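Wiltudis Releases Ekaser 4, a Teaching Kit for Small-Parts Robot Work

November 6, 2020 - Wiltudis today released Ekaser 4, the new version of its kit for teaching robots by demonstration. An operator can guide the arm by hand or drive it with a remote controller, and the software records the arm's movement, the gripper opening and the wrist camera video together.

The release centers on computer assembly and teardown, where parts are thin and easy to damage. Operators practice on an open tower case with a gray 3D-printed fixture plate mounted inside. The plate has a holder for a processor and slot clips for a narrow circuit board, so each part starts from a known place.

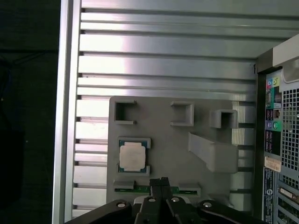 Earlier versions recorded hand guiding only. Customers told Wiltudis that an arm pushed by hand was hard to place inside a case, because the operator's own hands got in the way. Remote control was added in August for a trial group and is now part of the standard kit. Both kinds of recording are saved in the same format and can be mixed in one training set.

"A processor gives you very little to hold on to," said Gorazd Papadopoulos, product manager at Wiltudis. "You have to take it by the edges, and most people need a few tries before they stop squeezing too hard. We keep the bad tries too - they're marked as such, and the customer decides what to do with them."

The trial group recorded 1188 demonstrations over 14 workdays. Wastine, a company that takes apart used office computers, supplied 142 of them from its own shop. The fixture plate was designed by Tudose, which will also sell replacement plates and holders. 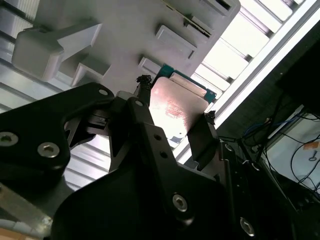
What Is in the Kit

Ekaser 4 includes the recording software, a wrist camera mount, a remote controller and one fixture plate. The arm and gripper are sold separately. Current Ekaser customers can install the new software at no charge, but will need to order the controller.

Orders are open now through the Wiltudis sales office. Training for new operators can be booked with the order.

About Wiltudis

Wiltudis makes software and accessories for teaching robot arms by demonstration.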